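We use cookies to keep this site running and to see which posts get read. By continuing you accept this. Manage preferences

Folding knits on the bed

Monday, February 23, 2026
By Danylo Hordiienko

I sorted the winter knits on the weekend. It took most of Saturday afternoon and a bit of Sunday morning, which is longer than last year, though last year I skipped the spare room closet.

The reason for doing it in February is space. We have one dresser between two people, a tall one we bought second-hand in Mostar Street when we moved in, and the bottom two drawers had stopped closing. I'd been pushing them shut with my foot. One of the runners finally came off its screws, so everything had to come out anyway.

I fixed the runner first. The screw holes had worn too big, so I glued in a couple of toothpick ends, let them set, trimmed them and put the same screws back. It holds. I'd do the other side the same way if it goes.

Then the folding. I used to do this at the kitchen table, but the table is narrow and the sleeves hang over, and by the time you've pulled them back up the body has shifted. The bed is better. It's the right width, and a sheet has enough grip that a knit stays where you put it. The drawback is the height. Our bed is low and my back lets me know after an hour, so I did it in batches and put the kettle on in between.

My method hasn't changed much. Lay the piece flat, front down. Smooth it from the middle out with the side of the hand and don't pull, or the ribbing goes wavy. Bring one side in to about a third, lay the sleeve straight down along it, then do the other side. Fold the bottom up to the collar, or in thirds if the drawer is shallow. Ribbed ones need an extra smoothing halfway through as they spring back.

White knits get done first, while my hands are clean and before the navy ones have shed on everything. 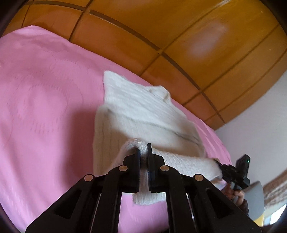 Lev Kravchuk wrote in after my last closet post to say he had given up on folding ribbed sweaters altogether and rolls them, starting at the hem, with the sleeves crossed inside. His view is that a fold line across ribbing never really drops out, and a roll doesn't leave one. He keeps the rolls standing on end in a shoebox so he can see the colours.

I tried it with four pieces. He's right about the line. A heavy cardigan rolled up to the size of a small loaf and wouldn't go in the drawer, so that one is folded. The three thinner ones are rolled and I'll leave them for a month and see how they look.

For storage I bought a pair of Vutadari fabric boxes with lids. They were $34 each, which I thought was a lot, but the cheaper ones I had before lost their shape the first winter. They fit side by side under the bed with a little room left at the wall. Cedar blocks went in as well, sanded lightly so they smell of something again. The packet says to do that every season. I do it when I remember.

A few things didn't go back. Two sweaters had gone at the elbows past what I can darn, and I've kept those for the yarn. A grey pullover I hadn't worn in three winters went in the donation bag along with a scarf and some odd mitts. The drop-off at Hladun is open evenings now, so I took the bag over on Sunday after supper.

Both drawers close. I left the everyday sweaters in the top one, as it's still well below zero most mornings and I'm not putting those away until April at the earliest.

Still to do: the hall closet, and the bin of hats and neck warmers by the back door, which has no lid and never has had one.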